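Doucette canteen, counter two. Some notes on the new arms, as people keep asking me. 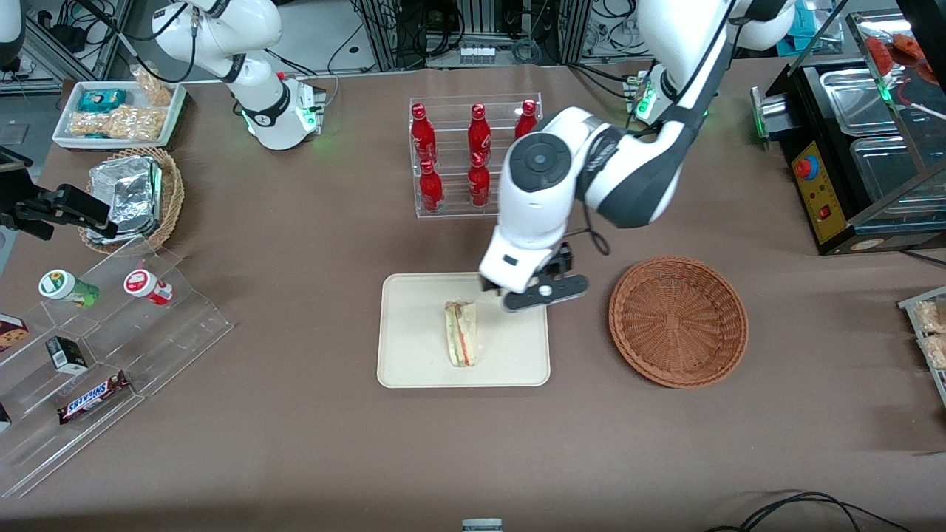 The arms do trays: sandwich, drink, snack. I used to do 175 of those on a lunch shift. Now I restock, check dates and deal with anyone who has a question.

Hours are the same. Pay is the same until July, when Juton reviews the contract.

My wrists are better. I do miss the chat at the counter, and a few of the regulars have said so too.

We each got a day's training. I'd have liked two. Clearing a stopped order is easy enough, restarting the queue is fiddly.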